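Foro Caminos y Santuarios > Lecturas y devociones > Santos poco conocidos del calendario

mirlo_del_sur
Abro hilo porque llevo tres semanas enganchadísima. En la parroquia de Robles están recuperando el santoral antiguo, el que se leía antes de la misa de la tarde, ¡y es una maravilla! Salen ermitaños, fundadoras de hospicios, un molinero que acabó de abad... ¿Alguien más lo lee a diario? Busco compañía para septiembre, que viene cargado.

pacoteclas
Me apunto. Yo uso el de la editorial Emwood, dos tomos, 1.692 entradas. Lo bueno es que cada vida ocupa media página y da tiempo a leerla con el café. Lo malo, las fechas: mezcla el calendario viejo y el nuevo sin avisar.

hilandera42
Discrepo un poco, Paco. Sí avisa, en el prólogo del tomo segundo. Otra cosa es que el prólogo se lo salte todo el mundo (yo la primera).

pacoteclas
Pues me lo salté, sí. Esta noche lo miro. 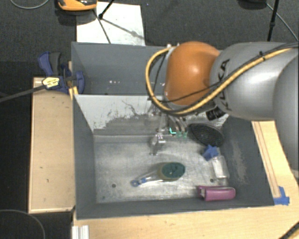

mirlo_del_sur
Volviendo a septiembre: propongo empezar por las fundadoras. Hay una, la de las huérfanas de Hasbridge, que anduvo de pueblo en pueblo pidiendo tela para hábitos y terminó abriendo una escuela de costura. Me leí su vida dos veces seguidas — y la segunda me gustó más.

tercia_y_nona
Preciosa, pero ojo, que eso es tradición oral. En el boletín de Endow la escuela es posterior y la abrieron sus compañeras. A mí me chirría que los santorales populares le cuelguen todo a una sola persona.

hilandera42
¿Y qué más da? Un santoral se lee para rezar. Para lo otro están los archivos.

tercia_y_nona
A mí me da. Se puede rezar igual sabiendo que fueron varias, y además es más justo con ellas.

mirlo_del_sur
¡Me encanta lo de las compañeras! No tenía ni idea. ¿El boletín se puede consultar?

tercia_y_nona
Sí, en la biblioteca diocesana, número 102. Son pocas páginas y trae al final una oración que no he visto en ningún otro sitio.

pacoteclas
Leído el prólogo. Hilandera tenía razón, lo explica en una nota. Letra minúscula, eso sí. Entonces, ¿fundadoras primero y luego los ermitaños?

hilandera42
Por mí bien. Al molinero dejadlo para final de mes, que es mi favorito y quiero llegar con tiempo.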